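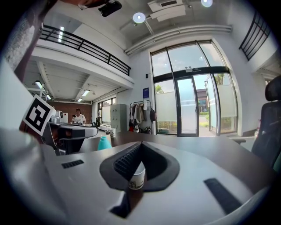 In Praise of the Small Paper Cup

I have been thinking about small paper cups, which I realize is the kind of sentence that makes people look for the door. Stay a minute. I mean the little white ones with some dark printing near the bottom, the kind that holds four or five good swallows and then asks you whether you'd like to get up and have some more.

We have them at work, on the big brown table that everyone uses and that belongs to no team in particular. When I started, I took them for a sign of a stingy office. I had come from a place where people drank out of steel jugs the size of a fire extinguisher, and I had one myself (a Plollix, the tall one, 1,000 milliliters to the brim) that I carried from meeting to meeting like a baby. I filled it in the morning and it sat beside me all day, getting warm and a bit stale, and I would go home with half of it still in there, feeling I'd let somebody down.

Then I left it on the bus to Urnham last July and didn't replace it for a while, and so I was thrown back on the cups.

What I noticed first was that I got up more. You can't nurse a small cup through an afternoon. It's empty before you have found the right file, and then there's the walk over to the table, and whoever else happens to be standing there, and the two or three minutes of talk that go with it. I have learned more about what my colleagues are working on from those two or three minutes than from any meeting with a slide in it. People at a table with a drink in their hand will tell you that a thing is going badly. They will not say so sitting down with a laptop open.

The second thing was the water itself, which tastes better when it was poured a moment ago. I can't prove this and I don't intend to try.

Now, I know the argument against, and it's a good one, so I don't want to skip past it. A paper cup is a thing you throw away. Most of them have a thin lining that makes them a nuisance to recycle, and a person who takes a fresh one on every trip can go through a silly number in a year. I kept a tally on the back of an envelope for a stretch, then worked it out over the working year, and it came to 700. That is a lot of cups for one not especially thirsty person! I was embarrassed enough to put the envelope in a drawer.

So I changed my habits a little. I take one cup in the morning and I keep it. It will hold up perfectly well for a day if you only put water in it and don't chew the rim (I used to chew the rim). By late afternoon it has gone slightly soft at the seam and I let it go with a clear conscience, or a clearer one. Some of my neighbors write their initials on theirs. I simply remember where I put mine, or I believe I do, and there may be people in the building who have shared a cup with me without knowing it.

The trouble, as far as I can see, is with the second cup, and the third, and the ones left standing at the far side of a table with an inch in the bottom because the owner was called away and forgot. Every shared table collects them. You come in on a quiet morning and there they are among the bottles, and you can't tell whose they are or whether they're finished with. My own rule is that a cup left overnight is fair game. I tip it out and into the bin it goes, and in all this time I've had one complaint.

People do suggest that everyone should bring a mug. I'm fond of mugs and I own too many. But I've worked in a mug office, at Zerkley, and I remember the sink. I remember the notes above the sink, too, which grew longer and less friendly every month, and the brown ring in the bottom of a mug that had been soaking for so long that it had become a kind of resident. A mug is a promise to wash up, and an office is full of busy people who are bad at that sort of promise. Bottles are better, at least the ones with a lid, and I have nothing to say against anybody who keeps one handy. I only think a table ought to have both.

And there is the visitor to consider. Somebody comes in from outside, a bit early, a bit hot from the stairs, and you want to give them something. You can't very well hand over your own bottle. A clean little cup off the top of the stack says sit down, you're welcome, there's plenty - and it says it without anyone having to hunt through cupboards for the good glasses.

I did buy another bottle in the end, a smaller Hegazy. It lives in my bag and comes out on trains. At my desk I still have the cup, and it's empty again, so I'm going over to the table.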